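Sorting out the stationery cupboard

The stationery cupboard at the Utcombe hall has been cleared and put back in order, ready for the summer craft sessions. Thank you to everyone who came in on Saturday morning. The last proper sort was in January of last year, and it showed.

Small things now live in baskets. Tape goes in the brown wicker one, pens and glue sticks in the larger yellow one. Please put things back in the right basket when you finish – even if you are in a hurry to lock up.
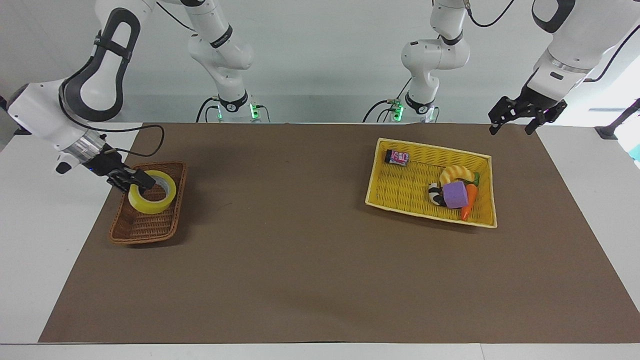

A roll of yellow tape and the wicker basket.

Scissors stay in the locked drawer. The key is on the hook by the kettle, where it has always been.

We found more than 300 sheets of coloured card behind the old display boards, most of it still flat and clean. That should last until autumn, so there is no need to order any. We are short of string, brown paper and large envelopes. If you have any to spare, leave them on the bottom shelf.

Four boxes of old programmes are by the side door. Boris Matić will take them for recycling on his next trip, so if you want to keep a copy of anything, please look through them before then. The box marked Costimer is not for recycling – it belongs to the Thursday group and will go back upstairs.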